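Gripper keeps nudging things into the tray wall – club demo coming up 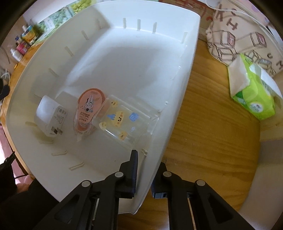

Posted by Kumik

I'm in a student robotics club and our project is sorting small desk items from a tray. We get nine tries at the February demo and need five good ones. In practice we got three. Anything in the open it handles fine. Anything near the side, one finger wants to be where the wall already is. The wall wins. I'd like to fix this without rewriting the grasp planner, which was written by someone who has graduated and left us one comment: "sorry."

Tahira Gilani

Turn the wrist so the fingers close parallel to the wall, and approach from straight above. Then neither finger has to squeeze in behind the item. For anything touching the side, add a slow push toward the middle first and grasp second. Our club lost five weeks to this before a freshman suggested the push. Also check your rim height in the collision model – ours was set to zero.

Wusulard

get a bigger tray

Kumik

The push works in two of the corners so far. Rim height was also zero. Bigger tray is against the rules, I asked.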